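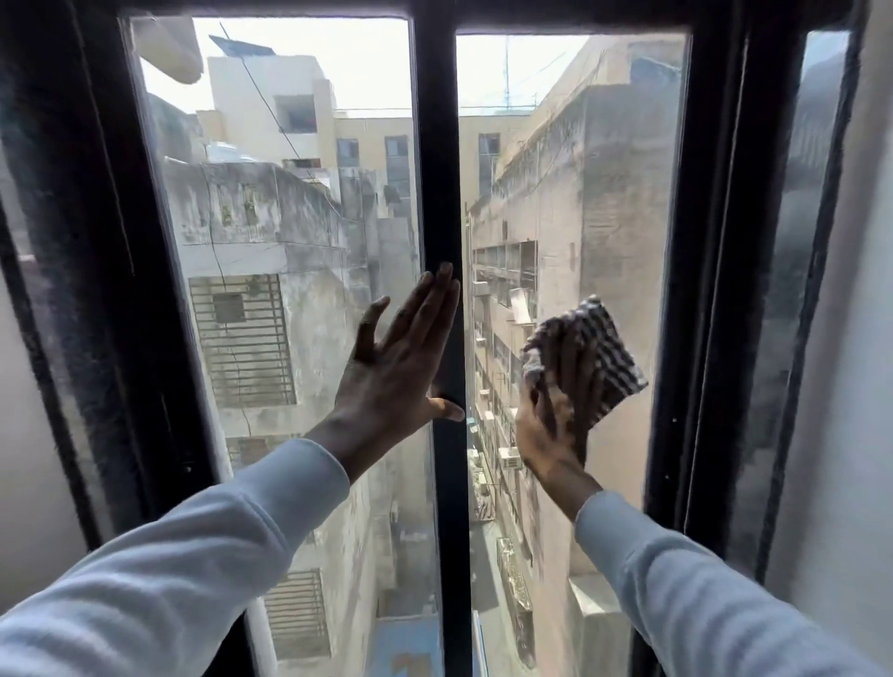 One hand to steady the pane, one for the cloth, and the neighbours' rooftops beyond.

Window Day at Skaltden: the gallery

If you've ever rented a room high up in a tightly packed street, you'll know what a difference clean glass makes. We've had the top-floor flat at Skaltden for 5 years now and I still get a bit giddy when the windows come up clear! The view is all rooftops, cables, pipes and other people's balconies, and I love every scruffy inch of it.

The tall black-framed windows are the best thing about the flat. They're also the biggest job in it. Every speck of dust shows on a dark frame, every fingerprint shows on the glass, and the outside air does the rest. We give them a proper going-over every August, when the dust has had months to settle in, and a lighter wipe whenever one of us can't stand it any longer (usually me).

Regular readers of the Mersha household pages asked for less chatter, so I'll try to behave. I won't manage it.

The cloths

We use checked cotton cloths for nearly everything. I bought a bundle years ago from Rirnik, the little household shop by the bus station, and paid 1250 for the lot, which felt like madness at the time. They've been boiled, bleached by the sun, used as pot holders and once worn as a headscarf – and they keep going. Cotton that has been through the wash a good many times is lovely on glass. The brand new ones leave fluff everywhere, so start those off on the skirting boards.

Rasa Žukauskas taught me to fold before I start. You get a nice thick pad, and when one face gets grubby you turn it over and carry on with a fresh one. It sounds like such a small thing, but I used to scrunch a cloth into a ball and push the same grime round in circles for half an hour.

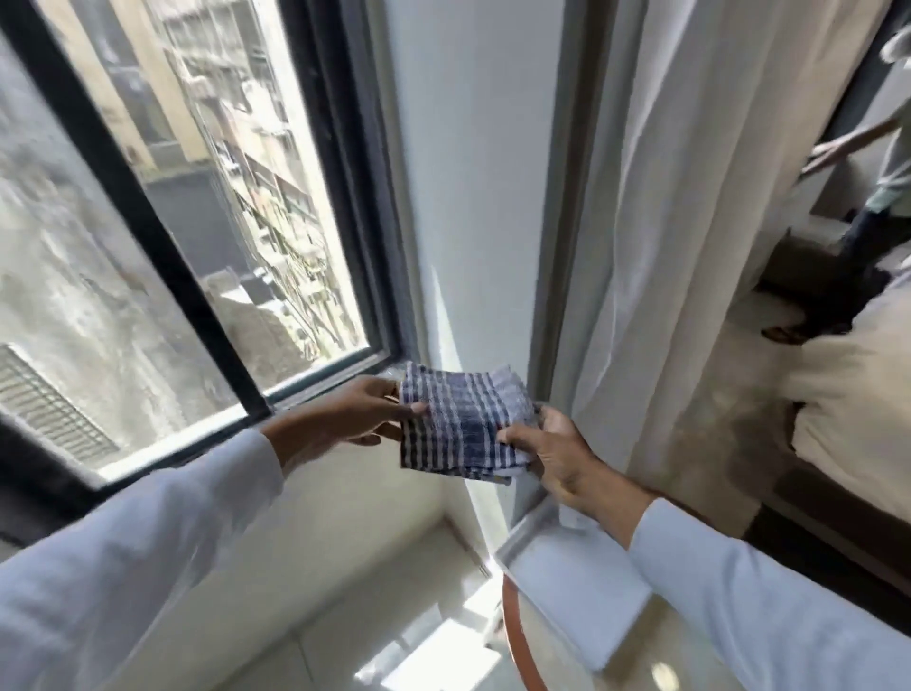 Blue and white check, folded into a good thick stack by the window. Look at the daylight on that sill!

The curtain deserves a word too. It's long and white and it drifts into everything, so push it well along before you bring a bucket anywhere near. Ours gets its own wash the same week, hung back up slightly damp so the creases drop out by themselves.

What goes in the bucket? Warm water, a splash of white vinegar and the tiniest drop of washing-up liquid. I measure the water at 1000 ml because that's what our jug holds, and there's no more science to it than that. Iona Gunn swears by plain water and plenty of elbow grease, and I have to admit her bedroom window at Rerau puts mine to shame.

A few other things we've picked up along the way:

Do the frame first. Black paint hides dust from across the room and then hands it all over to your clean glass the moment you brush against it.

Pick a dull day if you can. Bright sun dries the vinegar water into stripes before you've reached the bottom of the pane.

Go top to bottom and finish along the edge by the middle bar, where the drips like to collect.

Keep one dry cloth back for the very end. I hide mine, otherwise it gets used on the tap.

Have a look at the glass from low down and from both sides of the room. Smears that vanish when you stand straight in front come leaping out as soon as you crouch.

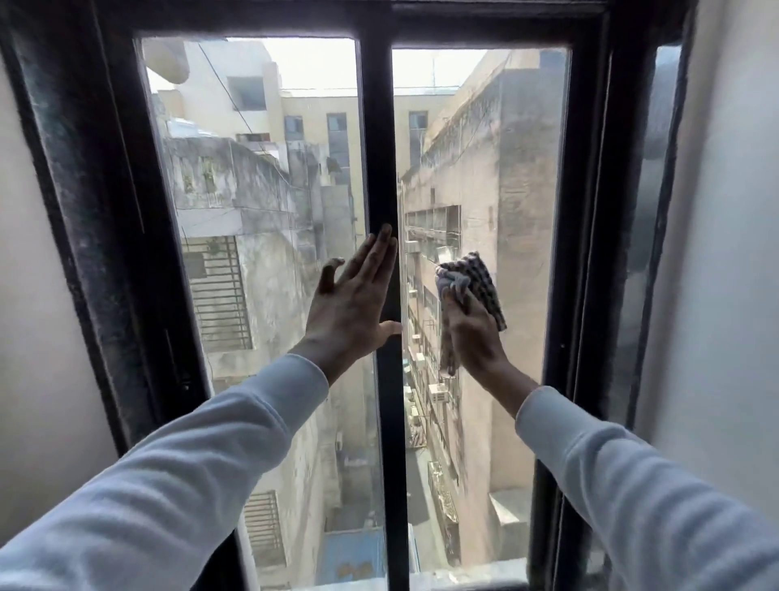
The sills and the bits underneath

Once the glass is finished we go along the white sill with whatever cloth is left, then down into the recess below it, where the dust gathers in soft grey rolls. An old toothbrush gets into the corners. Dry everything before the plants go back, and put a saucer under each pot, or you'll have brown rings by teatime.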